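Filed under: Storage & Joinery | Gallery
September - words and pictures by Isamu Katayama

Mudendale flat, storage survey. The flat has one full-height cabinet, and it takes most of what would otherwise sit on the bedroom floor. Internal depth is 395 mm, which rules out standard hangers facing front to back. Folded goods only, then, on adjustable shelves with 118 mm of clearance at the tightest setting. Shelf pins are the Memuson pattern, steel, push fit.

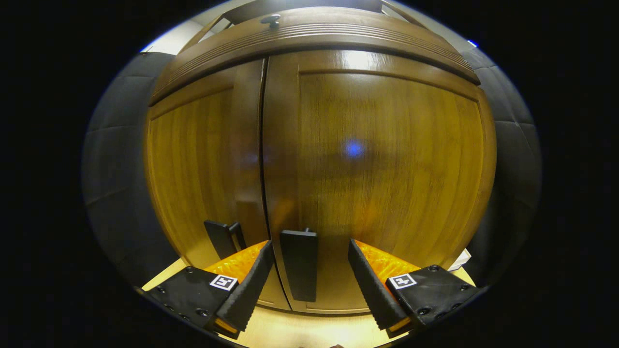 Door hardware gets more wear than any other part of a cabinet this size, and it was the first item checked. Fixing screws were nipped up by hand and the hinges given a drop of light oil. Black pulls suit the honey-brown timber well enough, and the long vertical one on the right-hand door gives a full grip at a comfortable height. Gloss on the recessed panel is high and shows finger marks, so wipe along the grain with a barely damp cloth - no silicone polish. The grooves in the crown moulding need a soft brush.

Shelf liner was cut from a 600 mm Hrytsenko roll and trimmed to depth. Winter blankets go on the bottom shelf, linen at chest height, spare pillows up top.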